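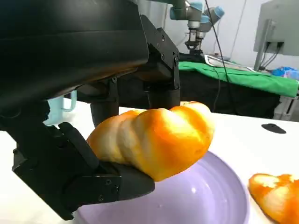

What goes on the table first, the plate or the mug? The plate goes down first, and the mug is placed afterward on the side of the drinking hand.

Skederden has adopted this order for snack service, effective in October. The written procedure covers a round plate with a raised rim, one mug and one serving of food per seat. It was drafted by Areti Kourkoulas and checked by Tanner Lavoie over 54 table settings.

The plate is set 7 inches from the edge of the table, measured from the near rim. Food is placed toward the middle of the plate, clear of the rim. Second servings stay off the table until the first is finished.
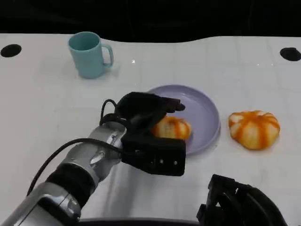

Mugs are set upright with the handle turned out to the right. Left-handed guests may ask for the reverse. The mug should not touch the plate.

White tabletops are wiped before each service, and smudges are checked from a low angle under the room lights. Lavoie said pale plates are harder to line up on white than dark ones.
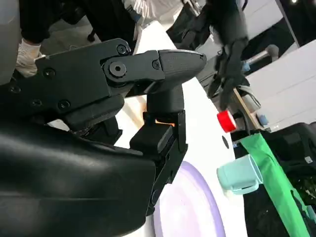
Clearing runs in the opposite order, mugs first. Skederden holds 176 plates and 227 mugs for the service. Chipped pieces go to Lautaro Ocampo for replacement.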